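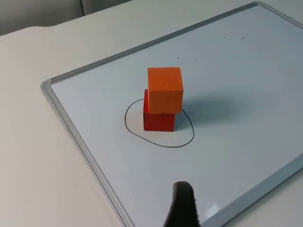
Pallbridge Tabletop Whiteboard

In stock. Ships from our Skiltulow warehouse.

Light board for desk, lap or wall. Glossy white writing surface, thin aluminum frame, rounded plastic corner caps. Good for kitchens, home classrooms, small shops, anybody who keeps losing sticky notes.

We've sold the Pallbridge for a while now and it's still the one we reorder most. Not the fanciest board in the catalog, the Sasetti is nicer if you have the wall for it. But the Pallbridge wipes clean, weighs next to nothing and you can move it from room to room without help.

What you get

Board
Wall screws and plugs
2 markers, black and blue
Felt eraser
Instruction sheet (one page, mostly drawings)

No magnets in the box. The surface does take magnets, sold seperately, see Accessories.

Surface

Coated steel over a fiberboard core. Smooth, bright, low drag under the marker. It is glossy so under a strong overhead lamp you'll get some glare. Tilt it or move the lamp. If glare really bugs you look at the Innes board, same frame, matte coating. Trade-off with the Innes is it needs a firmer wipe.

Our bench test: 600 write-and-wipe passes on the same patch, ordinary dry-erase marker, felt eraser. Faint gray shadow at the end, gone with one spray of cleaner. Kenneth Drummond did the wiping and would like everyone to know his shoulder is fine.

Use dry-erase markers only. Wet-erase works too but needs a damp cloth. Permanent marker by mistake – scribble over it with dry-erase, wipe while fresh, repeat. Usually does it.

Frame and corners

Aluminum rails, plastic caps on the corners. Caps are a touch thicker than the rails so the board rests on the caps when you lay it flat, face up. Keeps the back off the table a hair. Caps press on, no glue. Lose one and we'll mail a replacement, just pay postage.

If a cap pops off, line up the tab, push with your thumb until it clicks. Don't use a hammer. We have had two come back that met a hammer.

Hanging it

Goes up landscape or portrait. Hold it where you want it, pencil the corners, take it down, drill, plug, screw. Don't overtighten, the rail can bow. On plaster, use your own plugs, ours are for drywall.

Renting and can't drill? Adhesive strips hold it fine on smooth painted walls. Not on wallpaper. Not on brick. Check the weight rating on the strip packet first.

Cleaning

Dry felt for daily. Spray cleaner or a little rubbing alcohol on a soft cloth once a week if it's used hard. No scouring pads, no kitchen abrasives, no melamine sponges – they take the shine off and after that the marker ghosts. Wash the eraser when it gets black, warm water and dish soap, let it dry all the way.

New board beading up or skipping? There can be a film left from the factory. One wipe with alcohol and let it dry.

Accessories

Spare markers, fine or chisel tip
Marker tray, clips to the lower rail
Round magnets
Replacement corner caps
Spare eraser

The tray fits the Pallbridge and the Innes. Does NOT fit the Sasetti, different rail.

From customers

"Bought one for the kitchen and one for my daughter's spelling words. The spelling one gets more use. Wipes off better than the cheap board we had." – Yoshinori Sekiguchi

"Good board, wish the markers were a bit fatter. Tray is worth getting."

"Arrived with a scuffed cap, new one came in the mail within the week. No complaints."

Shipping and returns

Packed flat in a carton with edge protectors. Please open and check the surface before you sign if the driver will wait. If the carton is crushed take a photo of it, then a photo of the board, and email both.

Returns accepted on unused boards in the original carton. Peel the film off and it counts as used, sorry. Surface is covered for 2 years against peeling and cracking in normal indoor use. Outdoor use not covered, humidity gets in the core.

Stock note 1/16/21: portrait-format instruction sheets are out, the landscape sheet is going in every box for now. Screws are the same. New sheets due in Febuary.

Questions, or an order for a whole school or office, use the contact form and put Pallbridge in the subject line so it goes to the right desk.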